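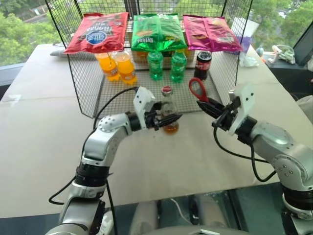 Trimden Hall - Refreshment Point Inspection
Checklist and inspector's comments

Date of inspection: May 10, 2023
Inspector: Inese Hunt
Received by: Conall Ó Súilleabháin, Building Services

Scope: wire rack, table surface, packaged snacks, bottled drinks, cutting tools. The hot drinks machine is inspected separately under the Plirkura service agreement.

1. Rack stands level on the table and does not rock
Satisfactory.

2. Wire mesh free of sharp ends and damaged coating
Satisfactory, with comment. One wire end at the rear was rough to the touch and was capped during the visit. Please check the cap at the next monthly inspection.

3. Load within the limit for the rack
Satisfactory. Chips are kept on top and bottles on the lower level. This arrangement must be maintained when the rack is restocked. Full bottles are not to be placed on the top level at any time.

4. Bottles upright, caps tight, no leakage
Satisfactory. Orange soda, lemon-lime soda and cola were checked by hand.

5. Opened or part-filled bottles
Action required. A clear bottle with a red cap, holding a small amount of amber liquid, was standing on the table in front of the rack. It carried no name or date. Opened drinks must be labeled by the person using them or removed at the end of the day. An unlabeled bottle is to be emptied and discarded - it is not to be returned to the rack.

6. Chip bags sealed and within date
Satisfactory. All bags on the top level were within date. The green bag should be used first.

7. Cardboard and outer packaging removed
Action required. A cardboard box remains on the rack behind the green bottles. Flatten and take to the recycling point on the ground floor.

8. Scissors and other cutting tools
Satisfactory, with comment. The red-handled scissors are in good condition and the pivot is firm. When not in use they should be kept closed in the drawer, away from the front edge of the table.

9. Table surface clean and in good repair
Satisfactory. Wipe down at close of business with the approved cleaner.

10. Clear floor space in front of the table
Satisfactory. Minimum of 30 inches maintained.

Items 5 and 7 are to be closed within 6 working days. Written confirmation should be sent to the inspector, quoting the room name and item number.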